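How Local Candidates Talk to Different Neighborhoods
A project report for Introduction to Political Communication
Sarahí Solís

Background

The course asked each student to pick one local race and look at how the campaigns spoke to voters. I chose the race for city council in Ramthorpe, where I grew up. Four candidates ran for one open seat. Ramthorpe has two large neighborhoods that vote very differently. Marchal is on the north side, with older houses and a high share of retired people. Wametti is south of the rail line and has more renters, more young families, and a much lower turnout in local elections.

My question was simple. Did the candidates say the same things in both places? I was interested in topics first (rent, roads, policing, taxes) and in style second, meaning sentence length, use of numbers, and how often a mailer asked the reader to do something.

Materials

I collected printed mailers and door flyers from the last nine weeks of the campaign. Family friends in both neighborhoods saved theirs for me, and I also asked each campaign office for copies. Three offices gave me copies. The fourth did not answer two emails and a phone call, so everything I have from that candidate came from residents.

The full set was 202 pieces. After I took out exact duplicates and anything that was only a yard sign order form, the set was smaller but still covered all four candidates. I did not include social media posts. I wanted to at first, but posts are not tied to a neighborhood in a way I could check, and that was the main thing I needed to know.

The mailers were sorted by neighborhood and then by the week they arrived. Where the week was not written on the piece, I used the postmark. Where there was no postmark, I left the week blank and used the piece only for the neighborhood comparison. The paper originals are being kept until grades are posted in December.

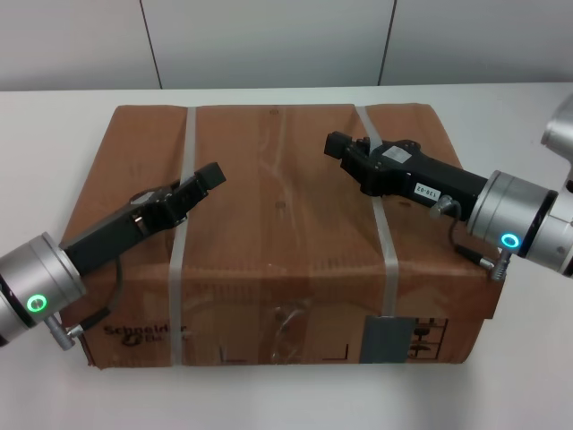

Coding

I used a coding sheet with one row per mailer. Each row had the candidate, the neighborhood, the main topic, a second topic if there was one, and a yes or no for each of these:

Does it name a specific street, school, or park?
Does it give at least one dollar amount or percentage?
Does it attack another candidate by name?
Does it ask the reader to vote, call, donate, or attend something?

I entered the rows in Pledia, the survey tool our department uses. It is not built for this kind of work and it kept turning my blank weeks into zeros, so I had to fix those by hand after exporting the file.

A classmate coded 29 of the mailers without seeing my answers. We agreed on nearly all of the yes or no items. We disagreed most often on the main topic, especially when a mailer talked about taxes and roads together. After talking it over we decided that the headline would settle it. I went back and recoded my earlier rows under that rule.

Findings

Topics were different by neighborhood for three of the four candidates. In Marchal, the most common main topic was property taxes, followed by policing. In Wametti it was rent, followed by bus service. The fourth candidate sent the same set of mailers to both sides of town, with road repair as the main topic in most of them.

I expected some of this. A candidate has limited space on a card and will use it for what the reader is likely to care about. What I did not expect was that two candidates took positions that were hard to fit together. One told Marchal readers that the city should not add any new housing fees for owners, and told Wametti readers that owners should pay for a rental inspection program. The mailers did not say how the program would work without a fee. I asked the campaign about this and got a copy of the candidate's general platform, which did not mention inspections.

Style was different too. Mailers sent to Marchal were more likely to have dollar amounts and percentages. Mailers sent to Wametti had shorter sentences, larger photos of the candidate, and fewer numbers. They were also more likely to ask the reader to come to an event. Attacks by name were rare on both sides and came almost entirely in the last two weeks.

It would be easy to read the difference in numbers as a sign that campaigns think less of Wametti voters. My data cannot show that. A mailer about a tax rate will have a percentage in it no matter who reads it, and taxes were mostly a Marchal topic. When I compared only the mailers about policing, the gap got smaller, but it did not go away.

Problems and limits

Residents saved what they felt like saving, and a person who dislikes a candidate may throw that mailer out first. I have more pieces from Marchal than from Wametti, and I can't tell if more were sent there or if more were kept. The one office that did not reply is also a problem, because its numbers rest on a thinner set.

I also know Ramthorpe well and had opinions about two of the candidates before I started. The second coder is from another state, which helped some.

If I did the project again, I would interview residents about which mailers they remembered. I would also ask the campaigns for their mailing lists by precinct early on, before they got busy. One staff member told me she would have shared hers if I had asked in the summer.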